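Puzzle diary, day 13

The sky is done. THE SKY IS DONE. I'm writing this at the kitchen table at ten to eleven at night with my back aching and tea gone cold next to me, and I don't care, because there is now one unbroken stretch of sky from the left edge to the right edge and I put the last bit of it in myself.

To catch up, as I haven't written since the weekend before last: this is the Amano, the 2,000 piece one with the harbor town and the washing lines. I bought it in February the year before last and it has sat on top of the wardrobe ever since, partly because I didn't have a surface big enough and partly because I was a little scared of it. Then Miyuki Yagi moved out of her old place and gave me her drafting board, and it turned out to fit the finished size with a hand's width to spare all the way round. So there went my excuse.

The edges took two evenings. I'd heard people complain about Amano edges and now I know what they mean, the cut is so regular that a wrong piece will go in quite happily and sit there looking innocent. I had the entire bottom edge built one piece too short and only found out when the right side wouldn't meet it. Chiyo found the mistake. She ran a fingertip along the row with her eyes shut and stopped at the spot, under the fishing boats, and she was right. I've tried it since and I can feel a bad join maybe half the time. She says you have to press down and drag a little, like checking a hem.

After the edges came the houses, which were pure joy. Every house is a different color and every washing line has different things hanging on it, so you can say "I need the end of a striped towel" and then you go and look for the end of a striped towel. I could have done houses for a month. Suleiman came over on the third evening, supposedly to return my ladder, and he stayed until past midnight and did all of the yellow hotel and most of the church. He'd never done one bigger than 500. He kept standing up to leave with his coat on and then sitting back down with his coat on.
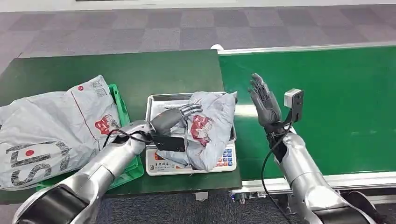 Sorting is where I've changed my mind the most. I used to sort by color and nothing else, into whatever was lying around – cereal bowls, box lids, the good cake tin. This time I sorted by color for the town and by shape for the sky, and I will never go back. With that much plain blue, color tells you almost nothing under a lamp. Shape tells you everything. I had five baking sheets going: two knobs opposite, two knobs side by side, three knobs, one knob, and the oddballs. Then you look at the hole you have, decide which sheet it must be on, and just try them in order from the top left corner. It's slow and it's boring to describe, but it works every time, and there is a kind of trance to it that I like more than I expected.

Daichi Hattori thinks this is cheating. We had a proper argument about it on the phone. His view is that you ought to look at the picture, and that if you're trying pieces one after another you may as well be emptying a dishwasher. I told him I like emptying the dishwasher. He does those hand cut wooden ones with no picture on the box at all, so he has opinions about everything, and I notice he asked twice what the finished size was.

The bad stretch was days seven to nine. I want to put that down here because the last time I did a big one I remembered the whole thing as lovely and I know it wasn't. Day seven, I got four pieces in. Day eight, I think six, and I took two of them back out. Day nine I walked past the board all evening pretending to be busy, cleaned the oven, and went to bed cross. The sky at that point was a fringe hanging down from the top edge and another fringe sticking up from the rooftops, with the bare board between them. Nothing joined anything.

What got me out of it was moving the lamp! It had been on the left since day one, because the outlet is on the left. On day ten I ran an extension cord under the rug and put it low down on the far side, so the light came across the board sideways, and suddenly there were two blues. One is very slightly greener. It comes in from the right about halfway up and thins out toward the lighthouse, and I'd been mixing the two for a week. I actually said "oh, you beauty" out loud to a baking sheet. Thirty-something pieces that night and I only stopped because my eyes were watering.

Things I want to remember for next time:

Low light from the side, from the first evening.
Turn all the pieces face up before doing anything else, even if it takes the whole night.
No pieces on the windowsill.
Keep a flat bit of card for lifting sections. The back of the Woltex calendar was perfect, stiff enough to slide under and thin enough to pull out again.
Eat before.

About the windowsill. There was a small emergency on day eleven and I'm still feeling it. I'd put a few of the oddballs up there on a saucer to get them out of the way, and then I opened the window to let out the smell of burnt onions, and later on there were fewer oddballs on the saucer than I remembered. I went out in slippers with the bicycle light and searched the flower bed. I found one piece, face down in the ivy, a bit damp. I dried it between two sheets of paper towel under the big dictionary and it's fine, it's only got a slight curl. Whether it was the only one out there I won't know until the end, and I've decided not to think about that.

Chie Kudo at work told me her aunt once finished a 5,000 piece map of the world with a piece missing from the middle of Brazil, and painted a replacement out of cereal box, and now nobody in the family can find which one it was. I found that really cheering. 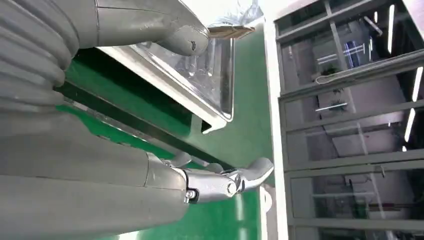 Two gray arms and a shallow steel tray.

Back to tonight. I got home at 5, had toast standing up (see list above, I never learn), and started on the last gap, the patch over the lighthouse. It was bigger than it looked. A gap always is, you look at it and think half an hour, and then you start trying pieces and realize it's three rows deep. Chiyo rang the bell around seven with a bag of tangerines, and she took the right half and I took the left. We don't talk much while we do it. She hums. At one point we both reached for the same piece and it was wrong for both of us.

With a handful to go I slowed right down on purpose. I wanted to look at it for a minute with the holes still in. You can see the whole idea of the picture by then – the morning side and the dark side, the gulls all going the same way, that greenish light creeping in over the water – and there's still something left to do. I think that might be my favorite point in any puzzle. Chiyo said if I didn't hurry up she was going to do it for me, so I hurried up.

She let me have the last one. It was the curly one from the ivy, too! It went in with a bit of a squeak and I pressed it flat with my thumb and we both just sat back. Then she peeled a tangerine and pointed out that I still have the entire sea to do.

Which is true. The sea is roughly the bottom third, not counting the boats, and it's not one blue either, it's greens and browns and reflections of all those houses upside down and wobbly. But I'm not scared of it in the way I was scared of the sky. Reflections have edges. There's a wobbly yellow hotel down there somewhere and I've already texted Suleiman that it's reserved for him. He sent back a picture of his coat.

I've also been thinking about what to do with it at the end. I always used to say I'd never glue one, that the breaking up is part of it, and I do love the noise when you slide the whole thing back into the box. But thirteen days on a sky! Miyuki says there's a frame shop in Watmont, on the road down to the Bolley bridge, that will mount a puzzle on board without glue on the front, and she's going that way anyway to pick up her chairs. I said maybe. Then again if I frame it, I can't lend it to anybody, and Chie has already asked if she can have it after me. She has the big table and the patience of a heron. It'd be mean to keep it on a wall.

Maybe I'll leave it on the board for a week and see how I feel about having no dining table.

One more thing before bed. I counted up the sea trays just now, only to see, and there are more three-knob pieces left than any other kind, by a long way. I've no idea why that would be. In the sky it was all two-and-two. I suppose whoever designs the cutting does it in patches, or there's a different die for each corner, and I'd love to know. Daichi will have a theory. I'll call him tomorrow after work, and I'm going to let him find out about the baking sheets still being in use.

Window shut, saucer empty, lamp off. Sea starts tomorrow with the dark bit under the pier.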